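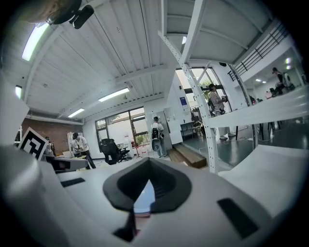

Slide 1. Under the loft: white ribbed ceiling, ceiling lights and the steel loft structure with its black railing.

Speaker notes: Making Use of a Room with a Loft
Presenter: Nesrin Güler, Facilities Planning, Kedberg
April 3, 2024

Welcome the audience and introduce Demetrius Szabo, who will take questions on budgets. The talk runs 27 minutes, with 15 minutes for discussion.

Begin with the ceiling. The corrugated metal panels are white, and so are the crossbeams between them. Ask the audience how their own ceilings are finished. Pale surfaces return more light to the floor, and repainting is usually cheaper than new fixtures.

Move to the loft. Its underside acts as a second, lower ceiling. Stress that a room of this type has two heights and should be planned as two areas. Tall shelving belongs under the high ceiling. Desk work and small storage can go below the loft, provided the lighting there is checked separately.

Point out the perforated beam. Holes in a steel member are not an invitation to hang things from it. Any bracket or hook needs written approval from the building engineer.

Railing: vertical bars, black against white, easy to see from the floor. Remind managers that nothing is to be stored against a railing or hung over it. Refer to section 3 of the handout.

Pause for questions before slide 2. If time is short, skip the January survey results and direct people to Dolores Wojcik for copies.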